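Brekport confirm Hägglund as first-team captain following Lambrakis decision

13 November 2020

Brekport Football Club has confirmed that defender Signe Hägglund will captain the first team for the remainder of the season. The appointment takes effect immediately, and she will lead the side for the first time in the league match against Skovier when play resumes after the international break.

The decision was made by head coach Kalliopi Lambrakis and approved by the club's sporting department earlier this week. The armband had been shared among several senior players since the start of the campaign in September, an arrangement the club described at the time as temporary.

Hägglund joined Brekport as a teenager and has made 170 appearances in all competitions. She has played mostly at center back, although she was used at left back for much of last season when the club was short of options in that position. Her current contract runs for another two years.

Speaking to the club's website, Lambrakis said the choice had been discussed with the whole squad before it was announced.

"I spoke to each of the players individually and I asked all of them the same questions," the head coach said. "Signe's name came up in nearly every conversation. She talks during matches, and she talks at the right moments. When we were two goals down at halftime last month she was the one who organized the back line before I had said anything at all. I want that to be recognized."

Lambrakis added that sharing the captaincy had served its purpose during the opening weeks. The club had brought in a number of new players over the summer, and the coaching staff wished to see how the group would settle before naming one person. The squad now stands at 24 players, including three who have moved up from the youth setup.

Brekport have taken five points from their last four matches and sit in the middle of the table. They have been difficult to beat at home but have struggled on the road, where they have kept one clean sheet all season. The head coach acknowledged that the defensive record away from home was a concern and said that work on set pieces had taken up a large part of recent training.

"We are giving away corners that we do not need to give away, and then we are not attacking the first ball," Lambrakis said. "Those are matters of habit. They can be corrected, and the break in the schedule has given us time on the training field that we have not had for several weeks."

Hägglund said she was proud to accept the role and paid tribute to the teammates who had worn the armband before her this season.

"I have been here since I was in school, so this means a great deal to me and to my family," she said. "I do not expect to change how I play or how I speak to people. We have other leaders in the dressing room and I will be relying on them. The first thing I did after the meeting was call my parents, and the second thing was to go back out to training, where I misplaced my first three passes."

Asked about the trip to Skovier, the new captain said the squad was aware of the threat the opposition would pose from wide areas. Skovier won the corresponding fixture last season by a single goal, scored from a free kick in the closing minutes, and have lost only once on their own ground this year.

"They are direct and they get a lot of people into the box," Hägglund said. "We have watched the games back. We know where the crosses come from, and we will have to be braver about stepping out to meet them – last year we stood off and paid for it."

The club also provided an update on fitness. Two midfielders who missed the most recent match with minor muscle injuries have returned to full training and are expected to be available for selection. The first-choice goalkeeper took part in a light session and will be assessed again before the team travels. No new injuries were reported from the internal practice match played over the break.

Lambrakis declined to name a vice-captain. The head coach said that the matter would be settled within the squad and that the club did not intend to make a separate announcement.

Supporters are reminded that attendance at matches remains subject to current public health guidance. Season ticket holders who have not yet chosen between a credit and a refund for fixtures played without spectators may still do so through the Brekport ticket office. Requests will be handled in the order in which they are received, and the office has asked for patience during what continues to be a busy period. Telephone lines will close early on match days.

In a separate matter, the club confirmed that Fundadeck will remain its main shirt partner until the end of next season. The existing agreement had been due to expire next summer. Financial terms were not disclosed. The Fundadeck name will continue to appear on the front of the home and away shirts, and the company will also support the girls' training program run by the club during school vacations.

Improvement work at the Lazaridis Ground is proceeding on schedule. The new drainage on the north side of the field has been completed, and the replacement of the dugouts will follow once the home fixtures before the winter break have been played. Access to the parking lot from the main road will be restricted while deliveries are made, and visitors should use the rear entrance until further notice.

Following the match at Skovier, Brekport return to the Lazaridis Ground for two consecutive home games. Kickoff times for both fixtures will be published once they have been confirmed by the league.
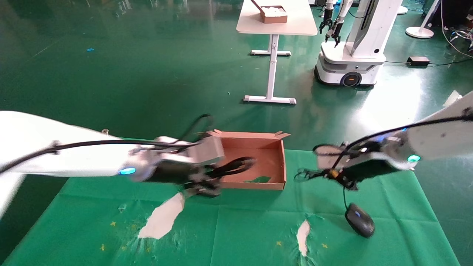
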